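4.2 What the demonstration counts hide
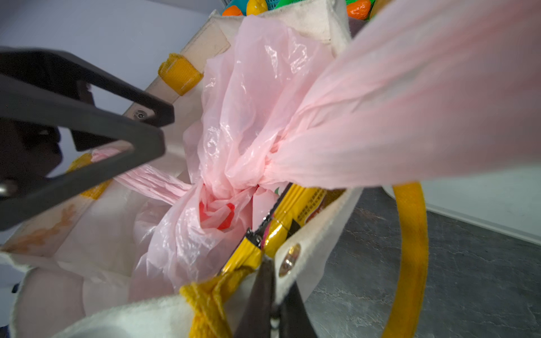 Figure 3. Wrist view from the bag task: a knotted pink plastic bag in a canvas tote, with yellow snack packets beside it.

We collected 700 demonstrations of the bag task and kept 641. The kept number says little about variety. Thin plastic film wrinkles differently every time, so any two episodes look distinct on screen, yet most of ours share one approach angle - the one our operators found comfortable. Earlier work from our own group treated visual difference as coverage. We doubt that now. When Fehr and Jafri sorted the kept episodes by finger path, they found 19 groups, and 16 of those held very few episodes. Adding more data of the same sort would raise the count and, we suspect, not much else.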